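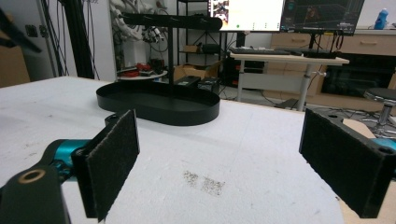
Week 6: Turning wrist views into training pairs

Each demonstration is logged as wrist video plus gripper width, both at 30 Hz. The Skeltum loader cuts a log into windows and pairs every view with the next 16 actions.

Check the clock offset first. Ours was 190 ms on the Rieger set — enough to make the policy close late. Shift the width signal, then resample.

Drop windows where tracking was lost. Of 2,153 windows, 300 went this way.

Do not crop out the fingers. The policy reads its own opening from them.

Lab sheet to Nkechi Ojo by Friday. Bring your offset plot.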